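Comparing Two Sets of Finger Pads on the Hand-Held Grippers
Project report by Nahuel Painemal, 31 July 2024

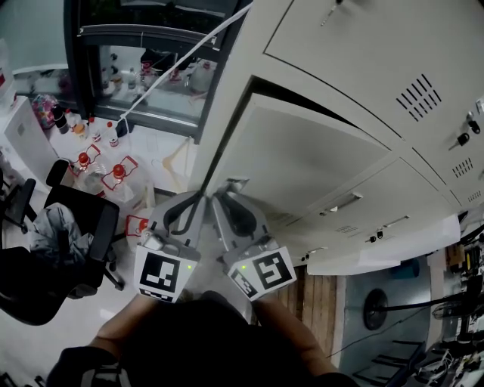 When I joined the Tazi project at the start of July I was handed a question that sounded very small: which pads should we put on the fingers of the hand-held grippers? My supervisor, Essam Tahiri, had been using the curved black ones for a good while and was fond of them, but we had also been sent a flat set by Distwood, and it seemed a shame to leave them in their bag.

What we did

I chose doors as the main task, partly because our lab has plenty of them and partly because a small metal pull handle is a surprisingly fussy thing to take hold of when you are working through a pair of grippers and your own fingers are a hand's length further back. One trial meant bringing the fingers to the handle of a locker door, closing them, pulling the door open and letting go again. I did 200 trials with each set of pads, in blocks of 40, and stopped for a cup of tea between blocks (my forearms needed it more than I had expected!).

Results

With the curved pads I had the door open on the first grasp in 198 of the 200 trials. Both misses came at the end of a long block, and I suspect they say more about me than about the pads. With the flat pads there were 22 misses, nearly all of them on the lower doors, where I was bending over and coming at the handle from above. The fingers would close nicely, the pull would begin, and then the handle would slide out sideways.

The flat pads did have their good side. They were easier to line up by eye, and when I tried both sets on a few keys, just out of curiosity, I much preferred the flat ones. I didn't keep a proper tally of that part, which I now regret.

Things I would change

I did all the curved trials first and all the flat ones afterwards, so practice and tiredness are tangled up with the result. Essam did warn me about this in the first week, and I should have listened. Swapping the pads after every block would have cost me an extra afternoon with a screwdriver and made the comparison much fairer. I would also like a second person to repeat the lower doors, preferably somebody shorter than I am.

For the moment the curved pads stay on, and the flat set is in the Cillano drawer with my notes.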